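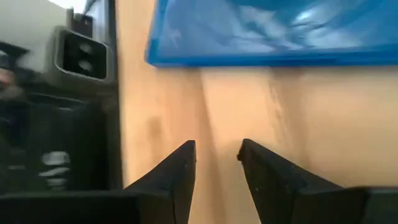
Black gripper fingers, open, over a pale wooden surface.

Growers question Vernerska's "100 percent" repotting claim

Tuesday, January 7, 2020

Orchid hobbyists are being asked to believe a lot this winter. Vernerska, a supplier of bark mixes and pots, says its new potting medium, Pallell, will bring every newly divided cattleya through its first season without a single loss. The claim is printed on the bag in large green letters: 100 percent.

Members of the Tikton Orchid Society heard the pitch at their last meeting and left with more questions than bags. Fourteen plants were used in the company's own trial, all of them grown in the same heated greenhouse and all of them mature divisions with strong roots. A healthy cattleya with strong roots will generally put up with a good deal, including being potted in plain bark by someone in a hurry.

"I have seen these things grow on a roof tile," said Yaowalak Noiphan, who has shown cattleyas with the society for years and judges its spring table. "Show me a weak plant with two old bulbs and hardly a root on it. Then tell me what the mix did."

Vernerska's sales manager, Abdul-Rahman Alhassan, said the trial was meant as a first look and that more work is planned. Asked whether any of the plants had been potted in ordinary bark for comparison, he said they had not. Asked why the bag says 100 percent, he said that was the result.

The company has made 3000 bags for its first run. Pallell is a blend of bark, charcoal and what the label calls "active mineral fiber," which Alhassan declined to explain further. It costs twice what the society's members pay for the bark they buy in bulk each year, and the directions call for replacing it every second spring. Most growers at the meeting said they already do that with the cheap kind.

There was also some grumbling over the watering advice. The leaflet tells growers to water on a fixed weekly schedule, winter included – a fine way to rot the roots of a resting plant in a cool room. Alhassan said the leaflet would be looked at again before the next printing.

Not everyone was against it. A few newer members took home the free samples, and the Amegashie nursery, which sells seedlings at the society's shows, has agreed to stock Pallell on a sale or return basis. The nursery is not repeating the claim on its own signs.

Noiphan plans to pot up a few of her weaker divisions, half in Pallell and half in her usual bark, and bring them all to the May meeting. Vernerska has been invited to send someone. It had not replied by the time the society's newsletter went out.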